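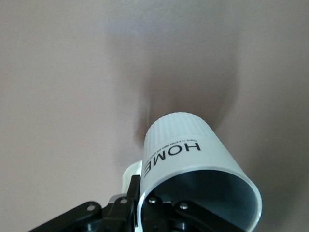 Ritu Pant had rented the flat on Cormier Street for three years before she used the second bedroom for anything but boxes. When her mother agreed to come and stay, she cleared it in one evening. She put the boxes in the hall, then in the kitchen, and then she opened them, as there was nowhere else for them to go.

Most of it was from the house in Lolton. Her mother had packed that house herself and written nothing on the outside of anything. Under a tablecloth and a bag of curtain hooks Ritu found the white mug. It had ribs around the bottom and HOME in large black letters, with a line of small print that she had never bothered to read. She washed it and set it upside down on a towel.

Her father had drunk his tea from it. Before that it had belonged to the office, or so he said. He brought it back from Hiscombe the day he retired, along with a stapler and a plant that died.

She picked up her mother from the bus station at noon. Madhu Pant had one suitcase and a shopping bag with a pressure cooker in it.

"I have a pressure cooker," Ritu said.

"You have a small one."

They drove back without talking much. Her mother looked at the shops and asked what had happened to the bakery. Ritu said it had moved. Upstairs, Madhu went through the kitchen the way she went through every kitchen, opening each door and closing it again. She moved the salt nearer the stove. Then she saw the mug on the towel.

"Where did you get that?"

"It was in your boxes."

"I threw it away."

"You packed it under the blue tablecloth."

Her mother turned it over and looked inside. She ran her thumb along the ribs. "That isn't your father's," she said. "It's Helmut's. Helmut Schwerdtfeger, from the desk next to him. He asked for it back. He telephoned the house, and your father told him it was broken."

"Why?"

"He liked it." She put it down the right way up. "They didn't speak for a whole winter. Over this."

Ritu filled the kettle. She remembered Mr. Schwerdtfeger a little - a tall man who had come to the funeral and stood at the back with his hat in both hands. He had sent a card afterward, and she had it somewhere, probably in the same box.

It took her a while to find. The address was 3123 Banduldale Road, and there was a phone number under it. Her mother read the card twice and held it away from her face to check the number.

"He would be past 70 now," she said.

"You could call him."

"And say what?"

"That it isn't broken."

Madhu thought about this while the tea brewed. She took down two glasses from the shelf and poured, and added sugar to both without asking. The mug stayed where it was. When she had finished her tea she rinsed her glass, dried her hands and asked Ritu to dial, because she didn't trust the buttons on that phone.

It rang for a long time. Then a man answered, and her mother sat up straight and gave her full name.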